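3.2 Handling rules for hand-held gripper collection

The rules in this section cover sessions in which an operator works at a tabletop with one gripper in each hand and the pose of each gripper is recovered from printed markers. They were drafted for the Zusach site and later adopted, with small changes, at Biwott. Rules for teleoperated arms are kept apart in Section 3.4, as the hazards and the likely faults differ.

Marker condition. Each gripper carries a marker cube, and each cube face has its own code. A face with a scratch, a lifted corner or a visible stain is replaced before the session starts. Faces are not cleaned with solvent. After a face is replaced, the offset between the cube and the fingertips is measured again, even when the cube itself was not taken off. In the first draft this step was required only after a cube had been removed, and 22 episodes from Biwott had to be withdrawn when a replaced face was found to sit at a slight angle to the old one.

Grip and posture. The operator holds the handle below the cube and keeps sleeves, cuffs and cables clear of the marker faces. Loose clothing is allowed if the cuff stays behind the cube through the full range of wrist motion. The operator checks this by turning each wrist fully inward and outward once before the first episode. At least two faces of a cube should be in view at the start of an episode. Loss of both cubes for a short time is tolerated in the middle of a motion but not during a grasp or a release.
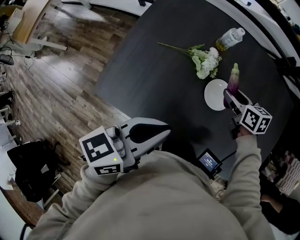
Objects and work surface. Dark matte tabletops are preferred over glossy ones, as reflections of overhead lights have been read as marker edges by the detector. Objects are placed by the operator between episodes and are not lined up with the table edge or with each other. The set for a session should mix rigid, light and easily deformed items, and should include at least one item that will roll or tip if released badly. Containers holding liquid are permitted only with the cap on. Food props may stand in for real produce, but the object sheet must say so, so that grip force values are not later compared with those for the real thing.

One-handed episodes. When a task needs only one gripper, the other stays in the operator's hand with the jaws open and empty. It is not set down on the table. Early sessions allowed either practice, and the resulting logs could not be separated afterward without watching each episode. The idle gripper is still tracked, and its stream is kept in the record.

Status checks. The operator reads the status display before each block and confirms that both grippers are reporting. Where a cable is used, it is routed along the arm with enough slack for a full reach across the table. A cable that pulls on the gripper is treated as a fault – the block is stopped and the last episode is marked for review. Other people may be near the table, but they do not hand objects to the operator during an episode.

Stopping and discarding. An episode is discarded if a gripper is dropped, if a marker face is touched by a hand, or if an object leaves the table. The operator may discard an episode for any other reason and need not give one. Discarded episodes are kept for 77 days in a separate store and then deleted. They are not used to fill gaps in the main set.

Effect of the rules. We compared 642 episodes collected under the final rules with an earlier set collected at the same site under Gestitz, our previous protocol. The object set was unchanged. Operators reported that the wrist check and the status check together added up to 4 minutes to a session. Most of the drop in tracking faults came from the rule on sleeves and cuffs – we had expected the tabletop rule to matter more. The one-handed rule had no clear effect on tracking, but it removed the need for manual sorting. Cluria, the review tool described in Section 4, reads the object sheet directly and flags any episode in which an item on the sheet is missing from the opening view.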